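Can a machine do your chores yet? A visit to Mernov

April 3, 2025

Not yet, was the short answer. The longer one took most of a morning and two cups of bad coffee at Mernov's workshop in Flesville, where the lead engineer asked not to be named and then talked without a break.

"People ask me about washing up. Always washing up," she said. "I tell them, come and see it tidy something small first. Picking up and putting down – that's most of a household, when you think of it."

So small things. Lining up, gathering, moving from one side of a tray to the other. Dull to watch, she admits, and slow. A child would be done before the arm got going.

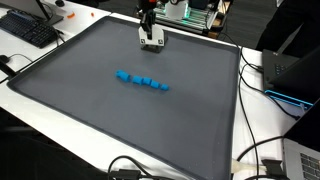
Blue blocks in a row on the tray at Mernov.

Why blocks? Cheap, she said, and they don't mind being dropped. The team logged 693 tries at one sorting job last June, and 359 of those she would call good. "Good meaning I wouldn't have to do it again myself. That's my test. It's teh only test a customer has."

Soft things are worse. Anything that bends or squashes. Socks, dough, a wet cloth, all of it changes shape the moment you touch it and the plan you had is no use any more.

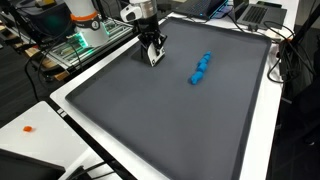 "A hard cube, you know where the sides are," she went on. "With a soft thing you have to keep looking, keep changing your mind. We do that without noticing. The arm has to be taught every bit."

And shops? She is more hopeful there. Shelves stay put, boxes are mostly the same size. Sitach, a stockroom project she worked on before, got through 3000 boxes with 2 stoppages. Homes have doors, handles, cards, keys, drawers that stick. Every one different.
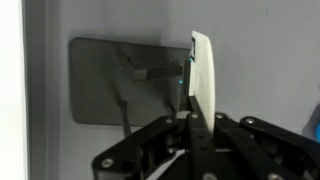

Palamarchuk was less patient about it, saying that shop staff had been promised this sort of help for years and would settle for something that could restock a bottom shelf without being watched.

She didn't argue. "Bottom shelf is hard though," she said. "You've got to bend." Then back to work, coffee left on the side. Next visit in June, she says there'll be cloths.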